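Can a Machine Put the Dishes Away Yet?

The promise is an old one, and this winter it came around again. Several companies say a helper robot for the home is close, and a few are taking deposits. Plant managers hear much the same pitch about the small jobs that still need a person: filling trays, sorting returns, wiping down a bench at the end of a shift.

I spent part of January 2026 asking people who work with these machines what they can do without help. Most of them gave me the same answer in different words. A robot can now do a good number of single tasks fairly well in a room it knows. It can't yet be trusted with a whole chore.

Take the dishwasher. Unloading one looks like a single job, but it includes pulling out a rack, telling a bowl from a cup, picking each one up by a safe edge, opening a cabinet and finding space on a crowded shelf. A machine that gets each step right most of the time will still fail often over a full load, and one dropped glass means a person has to stop and sweep.

Concetta Sartori runs the test program at Ruvitz, a small firm in Drusholm that tries out robot arms for other companies before they buy. Her group keeps a log of every attempt. For one customer last year, the log reached 2,532 tries at moving parts from a bin to a tray.

"The customer wanted to know if it could run overnight," Sartori said. "I told them it could run until it got stuck, and then it would sit there until morning."

The most common trouble, she said, is a part that lands a little crooked. A worker nudges it with a finger and goes on. An arm may try the same grab again, in the same place, until somebody steps in.

Much of the testing is done with plain shapes. A block and a board will show whether an arm can reach, close its gripper and let go at the right spot, and they cost almost nothing to replace.
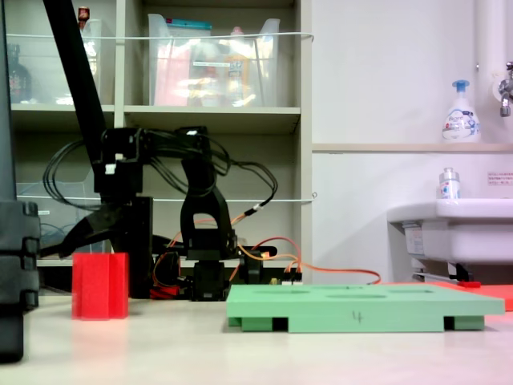

When will a robot be able to do the laundry?

Parts of it are possible now, but the full job is likely years away for most homes. Machines have folded towels and shirts in labs and in some commercial laundries. Carrying a mixed load from the hamper, checking pockets, picking a setting and matching socks is a much longer list, and no one I spoke with would put a date on it.

Factories and warehouses are further along, mainly for reasons that have little to do with the robot. A shop floor can be arranged to suit the machine. Parts arrive facing the same way, the lights stay the same, and there are no children or pets underfoot. When something changes, someone is paid to deal with it.

Holroyd, a packing plant in Nusirdale, put an arm on one of its lines last March. It sets jars into cartons, 1,000 on a slow shift and 2,000 on a busy one. The plant kept the two people who used to do that work. One now looks after the arm and the machine next to it, and the other moved to shipping.

The line stopped often in the first weeks. A new carton with a shinier coating confused the camera, and the plant went back to the old cartons for a while. The floor crew also learned to keep a cart from being parked where it threw a shadow across the conveyor. It took 30 days before a full shift went by without a call for help.

Homes don't offer that kind of control. Furniture moves, mail piles up on the counter, and the good knife is never in the same place twice. Sartori thinks the first useful home machines will be narrow ones that do a single job in a single spot, the way a robot vacuum sticks to the floor.

She does not own a home robot herself, apart from the vacuum. She has been asked to test two kitchen models this spring and expects to spend most of that time on cups — handles, she said, are still hard.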